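Spent the morning rewriting our house rules for teleoperated and semi-autonomous arms in rooms where people keep their stuff. Fourteen pages went in. A thread on what came out.

1/ The old document was called "Best Practices" and had been opened by 20 people in its life. I know this because the file server keeps score. Nine of those were me.

2/ Rule one used to read "operators shall ensure a suitable environment." I asked four operators what a suitable environment was. I got four answers, one of which was "indoors."

3/ New rule one: before the arm is enabled, stand where the arm will be and say out loud what it could snag. You feel silly. Feeling silly takes 14 seconds. Untangling a gripper from a tote bag takes longer and there's a form.

4/ Speed limits. Our Moreira site wanted 200 mm per second near shelving. The Altatik people wanted "slow." We went with the number. I have nothing against "slow," I just can't type it into a controller.

5/ Somebody will now reply that the right limit depends on payload, reach and what the risk assessment says. Yes. It's page two. Page two also has the table, and you have to fill in the table.

6/ Loops get their own section. Handles, straps, drawstrings, cords, the pull tab on a zipper. A finger that goes into a loop by accident comes out with the whole object attached, and the object was usually holding something.

7/ Cloth too. Force thresholds are tuned on boxes. A sleeve gives you almost no signal until it runs out of slack, and then it gives you all of it.

8/ Wire shelving: treat every gap as a place a fingertip fits. The Widarik trial kept its approach paths clear of the rails and I have stolen that word for word, with a footnote, because I'm classy.

9/ Wrist camera. "Check camera" was the old line. Check it for what? It's on? It's pretty? New line: before each run, confirm the wrist view shows the thing you plan to touch, with enough of it in view to tell where it ends.
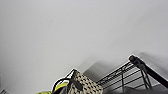 10/ And if you can't tell where it ends, back off and look again before closing anything. Nearly 90 percent of the arguments about this rule were about the word "enough." It stays. You're adults.

11/ Stop button: one named person holds it. "The team" does not have a thumb.

12/ Privacy, which the old version covered with the word "respect." Tell people the camera is on the wrist and goes where the hand goes. Ask what's off limits before you start. Write the answer down in the run log, where the next shift can find it.

13/ Someone on the Prerkix project asked if we could make all this a checklist. It was a checklist. It became 14 pages because everyone added one line and no one ever took one out. So, last rule: add a line, remove a line.

14/ Current length is three pages. It goes live in August, and I've already had two requests for an appendix.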